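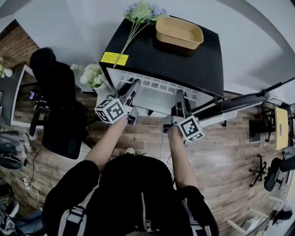 *黒いキャビネットと白い引き出し*

# 譜めくりの記

2004年3月23日

譜めくりを頼まれた。正確に言うと、頼まれたのは私の知人で、その知人が風邪をひき、知人の知人である私に回ってきた。補欠の補欠である。電話の向こうの声は「楽譜が読めて、黒っぽい服を持っていて、体が空いている人」と条件を並べたあと、最後のひとつで声が少し明るくなった。よほど私の体は空いて見えるらしい。

演奏会はイリス三重奏団(Illis)というピアノ三重奏で、会場はジョクーム・ホール。駅から坂を上って、途中で一度、道を間違えたかなと思わせる長い生垣があって、その先にある小さなホールだ。天井が低いわりに響きは悪くない。椅子は悪い。昔、合唱を聴きに来たとき、後半まるごと腰のことを考えていた覚えがある。

ピアノはダニツァ・シンデラーシュさん(綴りは Danica Šindelář。プログラムでは「シンデラージュ」、ポスターでは「シンデラール」になっていて、ご本人はどちらでも返事をするそうだ)。ヴァイオリンがベリミル・ディミトリウさん、チェロがトルモッド・マグヌソンさん。三人とも日本語がかなり達者で、とくにマグヌソンさんは「恐れ入りますが、椅子が鳴ります」と正しい敬語で苦情を言っていた。

## 譜面のほうの事情

曲目の目玉は、クビーチェク(Kubíček)という作曲家のピアノ三重奏曲だった。私は知らなかった。家に帰って手持ちの音楽辞典を引いたが載っていなかった。薄いほうの辞典だからかもしれない。厚いほうは本棚の一番下で引っ越しの段ボールに挟まれていて、まだ確認する気になっていない。

四楽章あって、どの楽章も、めくる場所が悪い。

ピアノを弾かない人のために言っておくと、譜面のめくりどころというのは作曲家ではなく版を組んだ人が決める。親切な版は、ページの終わりに休符が来るように組んである。右下まで来ると、やれやれという感じで片手が空く。奏者が自分でめくってもいいくらいだ。ところがこの版は、両手が一番忙しいところでページが終わる。第一楽章などは、オクターヴで駆け上がっている途中で紙が尽きて、頂上の音だけが次のページにある。推理小説の犯人の名前みたいなことになっている。

しかも繰り返しがある。第三楽章のスケルツォでは、前に二枚戻って、トリオへ飛んで、また頭に戻り、そこからコーダへ飛ぶ。ダニツァさんは付箋を貼っていた。黄色は「戻る」、青は「飛ぶ」、桃色は何かと聞いたら、しばらく眺めてから「前の演奏会のときの何か」と言った。はがさないのかと聞くと、はがすと不安になるという。気持ちはわかる。わかるが、めくる側としては桃色のたびに心臓が跳ねる。

譜面そのものは古い版のコピーを貼り合わせたもので、紙が二種類混じっている。厚い紙は一枚でめくれる。薄い紙は二枚いっしょについてくる。どこからどこまでが薄いのかはめくってみるまでわからない。私はリハーサルの合間に、薄い紙の右上の角を片端から小さく折った。この作業だけは、たぶんかなり上手だったと思う。

## リハーサル

譜めくりの定位置は奏者の左うしろで、椅子に座って待ち、近づいたら立って、左手を伸ばして右上の角をつまむ。右手を使うと奏者の顔の前を腕が横切る。これは知っていた。知っていたのに、最初の一回は右手が出た。ダニツァさんの眼鏡に私の袖口のボタンが当たって、カチ、と鳴った。録音していたら、なかなかいい音だったはずだ。

袖のことはそのあと注意された。ゆったりした袖はだめ、指輪はだめ、香水はだめ、鼻をすするのもだめ。靴は鳴らないもの。要するに、いないような人がよろしい。この点については、職場で長年鍛えている。

それから、いつ立つか。早く立つと気が散る、遅く立つと不安になる。ダニツァさんは「最後の段に入ったら立って、うなずいたらめくって」と言う。明快である。ところが弾きはじめると、この人はずっとうなずいている。拍に合わせてうなずき、いい和音が来るとうなずき、チェロの入りが決まるとそちらを向いてうなずく。第一楽章の最初のページで私は二回めくりかけた。

休憩のときにおそるおそる、うなずきの見分け方を尋ねた。ダニツァさんは驚いた顔をして「私、うなずいてる?」と言い、ディミトリウさんとマグヌソンさんが同時に深くうなずいた。

結局、うなずきはあてにせず、自分で譜面を追うことになった。先に目を動かしている奏者のために、最後の小節に入るよりも少し前にめくる。どのくらい前かというと、人によって違うし、曲によっても違うし、ダニツァさんの場合は機嫌によっても違う。速いところでは二小節前、ゆっくりのところでは一小節前、と自分で鉛筆の印をつけていったら、第二楽章の途中で彼女が演奏を止めて「この小さい矢印は誰が」と言った。私である。消しましょうかと聞いたら、いや、ちょっと強弱記号みたいに見えてアクセントをつけてしまった、と。そのままでいいということになった。クビーチェク氏には申し訳ないが、あの晩のアクセントのいくつかは私の作である。

昼は三人と一緒に、ホールの隣のヴィヴヴァール(Wivuvar)という喫茶店に入った。看板の綴りを見ても読めず、店の人に聞いて、聞いたあとでもあまり自信がない。ナポリタンが妙においしかった。黒い服で来てナポリタンを頼む人間の計画性については、各自で思うところがあるだろう。紙ナプキンを三枚、首から胸にかけて重ねた。ディミトリウさんはサンドイッチを食べながら、若いころ譜めくりの人に恋をした友人の話をした。どうなったんですかと聞くと、その友人はチェロ弾きだったので、譜めくりとは一度も口をきかずに終わったそうだ。弦楽器は自分でめくる。

## 本番

客席は半分くらい埋まっていた。平日にしては上出来だとマグヌソンさんが言っていた。

舞台に出るときの順番というものがあって、三人が拍手の中を出ていき、私は少し遅れて、拍手されていない人の歩き方でついていく。これが難しい。堂々としていると四人目の奏者に見えるし、こそこそすると忘れ物を取りに来た人に見える。私はその中間を狙ったつもりだが、見に来ていた従妹の感想は「ガスの点検かと思った」であった。

お辞儀はしない。これも言われていた。三人がお辞儀をしている間、私はすでに椅子に座っていて、下を向き、自分の膝を見ている。膝に小さな赤い点がひとつあった。ナポリタンである。

一曲目は古典派の小さな三重奏曲で、これは版も素直で、めくりも楽だった。休符のところでゆったり立ち、ゆったりめくり、ゆったり座る。向いているのではないか、とさえ思った。こういうことを思うとろくなことがない。

クビーチェクの第一楽章。例のオクターヴの駆け上がりは、折り目のおかげでうまくいった。頂上の音が鳴った瞬間は、正直、自分が弾いた気がした。第二楽章は静かで、めくる紙の音が客席まで届きそうで、息を止めてつまんだ。遅い楽章で息を止めると長い。座ってから静かに吐いたら、鼻がピーと鳴った。チェロのハーモニクスだと思ってくれた人が、一人でもいればいい。

問題の第三楽章。二枚戻る、は戻れた。飛ぶ、も飛べた。頭に戻るところで、黄色の付箋を頼りに指を入れて開いたら、そこに桃色があった。前の演奏会のときの何か、である。コピーの薄い紙が二枚くっついて、一枚余分に戻っていた。第二楽章の終わりが堂々と開いている。

ここから先のことは、時間の感覚がおかしくて、あまり正確に書けない。スコアを後で数えたら17小節あった。ダニツァさんはその17小節を、譜面を見ずに、顔色ひとつ変えずに弾いた。弾きながら左手が一瞬だけ空いたところで、紙の上の端を爪で、とん、とはじいた。そこで私はやっと一枚を剥がして、正しいページを出した。正しいページが出たころには、正しいページもそろそろ終わりだった。

第四楽章のことは覚えていない。全部めくれていたらしい。

終演後の楽屋で私は当然謝りに行ったのだが、ダニツァさんはもう靴を脱いで、缶のお茶を飲んでいて、あそこは暗譜しているから大丈夫、と言った。どこまで暗譜しているんですか、と聞いた。「だいたい全部」。

では私は何のためにあそこに座っていたのか。これは聞かなかった。聞かなかったが顔に出ていたのだろう、マグヌソンさんがチェロを拭きながら「隣に人がいると、忘れないんです」と言った。慰めなのか事実なのか、敬語が正しい人の言うことは判断がむずかしい。

## 収支

謝礼は封筒に入っていて、2,000円だった。往復の電車賃が2,120円である。これにナポリタンがつく。ナポリタンはディミトリウさんが払ってくれたので計上しない。クリーニング代は計上する。

翌日、ホールの人から電話があって、鉛筆が一本忘れてありましたとのことだった。取りに行くとまた2,120円かかるので、差し上げますと答えた。

その後、古い知り合いのトリニダさん(合唱の伴奏をやっていて、めくられる側の経験が長い)にこの話をしたら、めくる人の失敗というのは大きく分けて三種類、早い、遅い、落とす、だそうで、余分に戻るのは珍しいと言われた。珍しいと言われると少しうれしい。彼女自身は一度、譜面台ごと楽譜を落とされて、続きを床に向かって弾いたことがあるという。ペダルの横に広がっているのを読んだのだそうだ。伴奏の人の視力はどうなっているのか。

自分でも家で少しピアノを弾くので、この機会にクビーチェクの第二楽章のピアノパートだけでも、とコピーを一部もらってきた。ゆっくりだから弾けるだろうと思ったのだが、ゆっくりなのは弦の二人で、ピアノは下でずっと細かいことをやっている。10ページある。最初の見開きで三日かかった。めくるところまで来ると、当然ながら両手がふさがっている。口でめくろうとして、紙に歯形がついた。

三重奏団からは、9月にもジョクームで演奏するので、また来られますか、と葉書が来ている。曲目はまだ決まっていないそうだ。葉書の隅に桃色の付箋が貼ってあって、何も書いていない。

返事はまだ出していない。黒いズボンはもう一本買った。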